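Home | Syllabus | Handouts | Lab Hours | Contact

Handout 6: Picking a Gripper Without Regretting It

28 Nov 2025
By Tamošiūnaitė

Last time we left the arm parked over the table and argued about fingers. Most of you wanted the Prisell, a two-finger gripper with a firm squeeze and a price to match. A few of you wanted the Fenditine, which has soft pads and closes like someone shaking hands with a stranger. Both camps were very sure of themselves. Neither had picked anything up yet.

So, the lab. You will run the same pick with both grippers, same arm, same controller, same object. The object is a shoe. I used to assign a wooden block, and every gripper ever sold can pick up a wooden block, so the reports were all glowing and all useless.

A shoe is rude in several ways at once. It is stiff in some places and soft in others, it has a big hole in the top, and where you grab it changes how it hangs. Approach from the heel with the fingers open, stop before contact, and save a wrist camera view at that point. We grade that view as well as the lift.
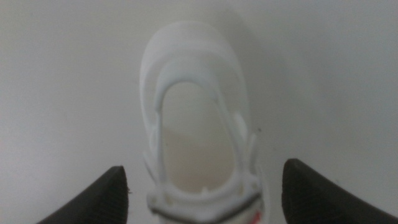
Now, focus. The wrist camera has a fixed lens, and at close range it goes soft. Write down the height at which you can still find the edge of the shoe, because your code will need that edge and will not tell you politely when it has lost it. White on a pale table is a hard case. You may not fix this by painting the shoe. (Somebody asked.)

Settings for both runs:

Start with the grip force at 25 percent and go up in small steps. Keep the closing speed the same for both grippers, even if one of them looks bored. The Messka controller logs each try to a file, and the log stops without warning at 2000 lines, so start a new one for each gripper. Group 4 in June turned in a file that quit halfway through the Fenditine run and then drew a very confident graph from it.

What to hand in: both logs, one camera view per gripper taken before contact, and a page on which gripper you would buy with your own money. "It depends" is a fine answer if you go on to say on what. A drop counts as data. A drop you left out counts as something else, and we will talk about it in my office.

Read the section on finger shape before you come. The spare pads are in bin 1671, and they go back there.

Recent handouts
Handout 5: Where Is the Wrist, Anyway
Handout 4: Camera Calibration and Other Chores
Handout 3: Reading a Controller Log
Lab Report Template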